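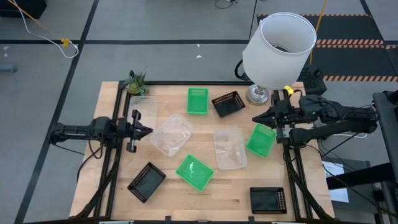 Three green, three black, three clear: baskets and containers on the worktable, awaiting a decision.

Great Basket Question reaches the table at Trondlow

8 May 2022

The pantry shelves at the Trondlow neighbourhood food co-op are to be reorganized by colour, settling a dispute that has outlasted two fridges and one perfectly good label maker.

Under the new arrangement, green baskets will hold fresh produce, black baskets will hold packets and tins, and clear containers will hold anything a member might reasonably want to look at before picking it up. The co-op says the change takes effect once the last of the old cardboard boxes have been flattened and carried out to the recycling, a job for which there has so far been a certain shyness.

Until now the shelves have run on what the co-op's newsletter calls "the honour system" and what its members call other things. Onions have been found with the tea. A bag of lentils missing since last fall was discovered behind the birthday candles, in good health. Dried beans had their own shelf, then half a shelf, then a shoebox.

The matter went to a members' meeting in the Kirby Street hall, where the agenda set aside 15 minutes for storage and the discussion ran to an hour and a half. Supporters of plain cardboard argued that it was free and had always been there. Supporters of plastic replied that the same could be said of the mice.

Colour proved harder. One faction wanted every basket green, on the grounds that green is cheerful. Another wanted every container clear, so that nobody would have to guess. Black had few friends at the outset but gained ground steadily once the talk turned to what happens to a pale basket when beets are involved. The three-way split that passed was proposed close to closing time, when the kettle had been unplugged and coats were on.

The co-op has put aside $797 for the whole job, covering baskets, containers, shelf liners and a new set of labels. The labels will be in block capitals. That was a separate vote.

Members who would like to weigh in on sizes may do so at the Grerngate branch, where sample baskets and containers will be out on a table for handling. The co-op asks that they be handed back. A pair of tongs lent out under similar terms in the winter is still being spoken of in the past tense.

There is some unfinished business. Bread has not been assigned a colour, being neither fresh produce nor a packet, or possibly both. Eggs will stay in their cartons on the counter, where people can find them and, now and then, sit a handbag on them. The Malý Bakery, which drops off day-old rye on Saturdays, has let it be known that it will use whatever it is pointed at.

The clear containers bring their own difficulty, as the meeting was quick to notice. Rice and sugar look fine through plastic. Loose oats look like something swept up. A motion to put the oats in black was ruled out of order on the grounds that oats had not been on the agenda, and will come back in the fall with an amendment concerning barley.

Stacking is another sore point. The new rules allow baskets two high and no higher, after a member with long experience of the top shelf spoke movingly on the subject of chickpeas. Baskets should sit with the long side facing out. Those who prefer the short side facing out have been thanked for their letters, of which there were several, one of them laminated.

A printed guide to what goes where will be available at the front desk, with 500 copies on order. The draft runs to two pages and includes a map of the shelves, on which the dill pickles do not appear. The co-op says this will be fixed before it goes to the printer, and that the pickles are where they have always been.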